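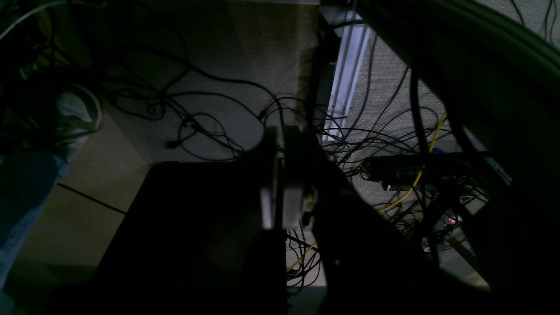 The club room floor during the rewiring, yellow line still in with the rest.

The Yellow Line

The arm stopped again at the same place, over the second bin, with its elbow up. Dale wrote the fault number on the back of his hand. He had run out of paper on the desk side and didn't want to walk around.

"Same one?" Vibeke Frandsen asked from the doorway.

"Same one."

She had her coat on. She had been leaving since before supper. She taught machine shop at Urkley and the robotics club was hers by default, the way the key to the paint cabinet was hers. She put her bag on the chair and came in, stepping high over the cables.

The club had named the arm Erdős in the fall, after a vote, and after that most of them pronounced it wrong. It had been bought used with a grant of $4000, which covered the arm and the controller and left nothing for the drive that went bad the first week. The replacement was an Oltine. It was a decent drive. It had come with a thin yellow cable for the encoder signal, and Marcus had run the cable wherever there was room for it, down through the black ones and under the bracket, and had told everybody he would go back and do it right.

That was before Marcus got a job at the tire place. Now it was April and the Skinell meet was the next morning.

"Read me the fault," Vibeke said.

Dale held up his hand. "Position error. It thinks it's somewhere it isn't."

"And where is it?"

"Right there. Over the bin."

"Then who's lying?"

He looked at the arm. Priya, who was on the floor with her back against the wall and the laptop on her knees, said that the log showed a jump. The number went along smooth and then it was wrong by a lot, and then the controller shut everything down. She turned the screen so they could see. The line went across and then straight up.

"Does it do it with the gripper off?" Vibeke asked.

Priya didn't know. They had never tried it with the gripper off. There was no reason to run the routine without picking anything up.

"Try it."

Dale reset the controller. Priya commented out the gripper calls and started the routine. The arm went to the first bin, dipped, came up with nothing, and swung. It passed over the second bin and went on to the tray. It did this again. It did it until they were tired of watching.

"Okay," Vibeke said. "Put the gripper back."

It stopped over the second bin with its elbow up.

Dale sat down on the carpet. He felt better and worse. It was the first new thing they had learned in a week, and it was past the hour when the building was supposed to be locked. He pulled at the nearest loop of cable and it went tight somewhere he couldn't see.

"The gripper motor's fed off that black line," he said. "And the encoder comes back through the same mess. It's all lying on top of itself."

"Is the yellow one shielded?" Priya asked.

"It's supposed to be."

"Is the shield tied to anything?"

Nobody knew that either. Marcus would have known. Priya texted him. He wrote back that he was closing and would look at his phone later, and then a minute after that he wrote that he thought he had left the shield floating at one end, and then, that he might have left it floating at both.

Vibeke took her coat off.

They shut the power down at the controller, and she made Dale say out loud that it was off before anyone put a hand in. She had a rule about that from the shop and had never explained it to them. Dale said it was off. Priya checked it with the meter anyway.

It took longer to find the cable than to fix it. Dale lay on his side and followed the yellow with two fingers, from the arm end down. It went under a power lead, over another, and into a coil that had been taped once, and the tape had let go. Priya held the lamp. When he lost the cable he told her, and she moved to the bracket and found it coming out the bottom, and they worked toward each other from there.

"You're pulling mine," she said.

"That's not me."

"Well, it's moving."

He let go of everything and started over. Vibeke sat on the edge of the desk and ate the crackers from her bag and held the outside ends when she was asked to. Once she told Dale that his shoe was on a plug. He moved his foot.

When it was free they laid it out along the wall by itself. It looked too long. Marcus had used the whole length it came with, and the slack had been wound around the motor leads like thread on a spool. Priya said a word that Vibeke let go by.

Vibeke stripped the end at the controller. She did that part herself, because the cable for that drive cost nearly $200 and there was not another one in the building. The braid inside was bright and had been trimmed back short, with heat shrink over it. She cut the shrink off, teased the braid out, twisted it, and clamped it under the ground screw. She left the other end alone.

"Don't you want both?" Dale asked.

"Try one first. If you change it all, you won't know what you changed."

They ran the yellow line up along the bracket and across, away from the motor leads, and Priya tied it down with strips cut from an old bicycle tube. They were out of zip ties. The black cables they left where they were. Dale wanted to do those too, and had already started pulling the longest one out straight, and Vibeke told him to put it down.

"It's a rat's nest," he said.

"It's a rat's nest that works. Leave it till after."

He put it down.

Priya powered up. The controller took its time. Dale had his hand near the stop button and kept it there, as the rules for the meet said someone had to, and he figured he might as well be in practice. She put the gripper calls back in and saved the file under a new name.

The arm went to the first bin and picked up a block. It came up and swung. Over the second bin Dale heard himself breathe in. The arm went past it and set the block on the tray, a little crooked, and went back for another.

They let it run. The Skinell course was eight blocks and a time limit, and you lost points for every block that touched the rail. Erdős touched the rail on the fourth. Priya wrote down the offset and changed it. On the next run it missed the rail and dropped the last block from too high, and the block bounced off the tray and went under the desk.

"That one's mine," Priya said. "I had it too high to begin with."

She fixed it. Dale crawled under the desk and got the block. It had dust on it, and he wiped it on his jeans and set it back in the bin.

Vibeke was putting her coat on. She looked at the line on the laptop, which went across and kept going across.

"What time's the van?" she asked.

"Six," Dale said. "You told us six."

"Then six." She picked up her bag. "Who's carrying the controller?"

"I am."

"Unplug the yellow one first. Before you lift anything. Put tape on both ends and write on the tape which end it is."

She waited while he looked for the tape. It was on the windowsill with the dead marker and the live one. He tore off two pieces and stuck them to the edge of the desk. Priya was running it again, and the arm was on its way over the second bin, so he stood and waited for it to be done.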